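Zeredside Community Help > Shopping and Groceries > Store cards and rewards

Spend-$150 bonus didn't post, receipt says $148 qualifying

Asked by Sinéad Kavanagh
Tags: store card, bonus points, coupons, Mevstead

I shop at the Mevstead Foods on the Zeredside side of the bridge and I have their Cokar card. In June they had an offer loaded in the app: spend $150 in one trip on groceries and household, get $35 in points. I planned a big shop for it. Pantry stuff, freezer stuff, cleaning supplies, and restocking the bathroom, which I had been putting off.

My total at the register was over $150. I know that for sure, I was watching the screen. The cashier scanned my card, the coupons came off, I paid and left. Two days later there were no bonus points. I had 1,810 before the trip and got only the regular points on top.

When I looked at the receipt again there is a line near the bottom that says COKAR QUALIFYING 148.00. That doesn't match the subtotal or the amount I paid. I can't find anything on the receipt that explains it. I bought no gift cards, no lottery, no alcohol.

Things I have tried so far:
The app. The offer now shows as "expired, not met."
The phone number on the back of the card. I was on hold through my whole lunch and gave up.
The service desk. The person there said the store can't see offers, only the card people can.

So what counts toward the $150? Is it before or after coupons? And is there any way to get it fixed when you're two dollars short on a number you can't see until after you've paid? 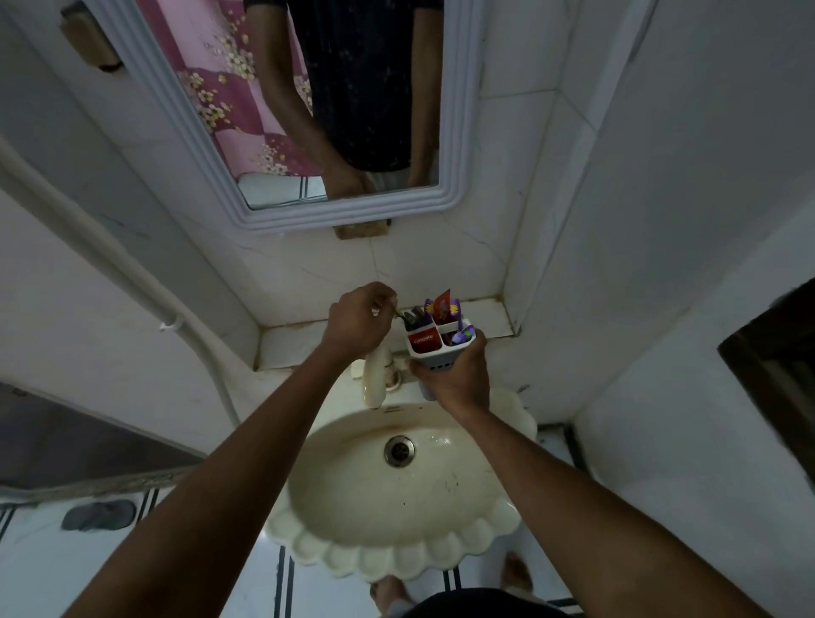

Toothbrush holder and toothpaste over the washbasin.

I still have the paper receipt if anybody needs to know what it says on a certain line.

3 answers

Witkowska
Marked helpful by the asker

There are two kinds of coupon at Mevstead and they are treated differently.

Store coupons, including anything you clipped in the app, come off before the qualifying amount is figured. If a $4 box is $3 with the app coupon, you get credit for $3. Paper manufacturer coupons come off after, so the full price still counts. Then tax is left out, and bottle deposits are left out. The bag charge is left out too.

Take your receipt and add it up this way. Start with the subtotal before tax. Subtract deposits and bags. Subtract every line that has an S next to the minus sign, and leave the ones with an M alone. You should land on 148.00. If you land on something higher, then they made a mistake and you have a good case.

The usual mistake is an M coupon keyed in by hand. If the coupon won't scan, the cashier types it in, and a lot of them use the store coupon key. It prints as S and it gets subtracted when it shouldn't. One $2 coupon keyed wrong would be enough in your situation.

To get it corrected, don't call. Use the form in the app, which is under Account, then Help, then Missing Points. It only lets you pick trips from the last 30 days or so. You need a picture of the whole receipt including the barcode at the bottom. In the comment box, write the item and the coupon and say it was keyed as a store coupon. Keep it to a couple of sentences. I have done this twice. The first time the points were added the same week. The second time they asked me for the paper coupon, which of course the store had kept, and it took longer, but I did get the points.

If your total does come out to 148 when you add it up right, you can still send the form and ask. They don't have to give you anything. I would ask anyway.

For next time, go over by ten dollars or so when you do one of these. Also, the self-checkout at that store shows a running qualifying total if you scan your card first and then press the card symbol in the corner. The regular registers don't show it on the customer side, but the cashier can read it to you before you pay.

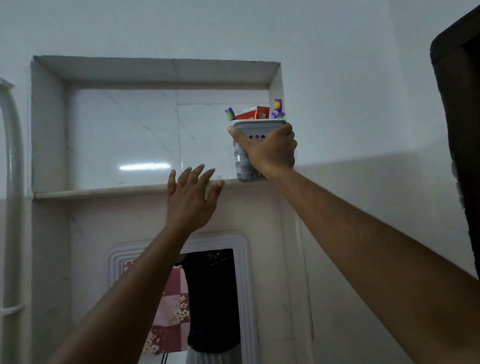
Ruba Saliba disagreed about the deposits and said that at the Mevstead she uses, deposits have counted since spring, and her own receipts bear that out. She also said the S and M letters only print if you get the long receipt, and that the short one just says COUPON on every line. In her case the service desk was able to reprint the long one from the barcode, and it took them a minute once she asked for it by that name. She thought it was worth doing this before sending in the form, so that the picture you attach has the letters on it.

Witkowska replied: You may be right on deposits. I get mine at the older store and they took mine off in May. Check your own receipt and go by that.

Sinéad Kavanagh replied: Mine is the short receipt. It says COUPON six times. I'll go in and ask for the long one.

Second answer, guest user

They all do this. I quit using the card. The prices are set up so that you have to use it to pay what you used to pay before. Go to the other place across the bridge, no card, and it's cheaper on produce anyway. Meat is about the same.

Third answer, guest user

Was the trip split into two payments? I had one of these fail when I paid part with a gift card and part with debit. They told me only the part on the debit counted. Not sure if that is still how it works.

Update from Sinéad Kavanagh

Only one payment, debit, so it wasn't that. I got the long receipt. The desk did know what I meant when I said "long." Five of the coupons have an S and those are all app coupons, fine. The sixth is a paper one for $2 off dish soap and it has an S too. It was the one that wouldn't scan, I remember her typing it in. With that one added back I am at exactly $150.00.

I sent the form at 4 p.m. with the picture and the two sentences. The app says "in review." Will post when I hear.

Was this page useful? Yes / No
Related: Rain checks on sale items. Do Cokar points expire? Coupon won't scan at self-checkout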